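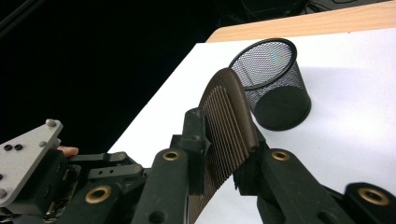

Comb in the jaws, mesh pen cup on its side just past it. Hand-held gripper, white surface on the table.

May 6, 2024
Bench notes, comb-into-cup task

Back on the comb today. I know Fraser would like us to move on to the spoons, and we will, but I came in wanting to settle the question of the tipped cup and I think I have at least half an answer, so I'm writing it down while my hand still remembers what it was doing.

For Adel, who missed last week: the task is to pick up the brown comb, bring it to the black mesh pen cup, and leave it in the cup. We had plenty of demonstrations with the cup standing up. The policy we trained on those (the Greden run, still on the shared drive under that name) does nicely as long as the cup is upright and goes completely to pieces when it isn't. It hovers over the side of the mesh like somebody looking for a light switch in a hotel room. So the plan was to show it the other case by hand, over and over, with the cup lying down and the mouth facing a different way each time.

Total in the set before this morning: 312. I want to get to 700 before we retrain, and I'd like a good share of the new ones to be with the cup on its side. That number came out of a conversation with Thibault and I wouldn't defend it to the death.

Things I noticed, more or less in the order I noticed them:

Grip the comb across its width, with one jaw against the spine and the other on the tooth side. I tried it flat first, the way I'd pick it up with my own fingers, and it kept swiveling in the jaws whenever the end touched the rim. With a finger on the spine it stays put much better. The spine is smooth and rounded, so squeeze a bit more than feels natural. I lost two takes to being too gentle and threw them both out.

Keep the comb upright on the way over, and only start leaning it when you're close to the cup. When I tilted early I couldn't judge where the far end was, and looking at the playback afterward, neither could the camera. The comb takes up a lot of the view when it's held up like that and it hides part of the cup, which worried me — but Kieran pointed out that the arm will have exactly the same view when its turn comes, so we may as well let it learn from what it's going to see. Fair enough. I've stopped craning my wrist around to get a prettier picture.

Go slower than you think at the mouth. The cup is light and it rolls. If the comb nudges the rim from the side, the whole thing swings away and then you're chasing it over the table, and a chase is a rotten thing to teach. What worked best was lining up with the opening first, stopping for a breath, and then sliding straight in. I did wonder if the stop would teach it to dawdle. Sepehr says the pauses in the Zenel set did no harm, and I'm taking his word for it until I see otherwise.

Mesh. I don't love the mesh. The teeth of the comb and the grid of the cup are both fine repeating patterns, and when one passes in front of the other I have trouble reading the depth myself, never mind the network. I'd like to borrow the solid cup from Grasthorpe for one session in June and see if the success rate moves. If it does, we've learned something about the cup and very little about our demonstrations, but it would be a comfort to know.

One more, mostly a scolding for myself: watch your own fingers. On a few takes I had let my hand creep forward on the tool, and there's a fingertip showing at the left by the linkage. I kept those takes. Please hold the tool farther back all the same, especially you, Kieran, with your enormous hands.

Still to do. Sort today's takes by which way the mouth was facing, which I meant to do as I went along and of course didn't. Ask Thibault if the release should be marked when the jaws start to open or when the comb is clear of both of them, as we've been doing it both ways. Get Adel to record a batch without reading any of the above first, so we have somebody's honest beginner habits in there too (Adel, if you've read this far, never mind, I'll ask Fraser).

The spoons are in the drawer under the bench whenever we get to them.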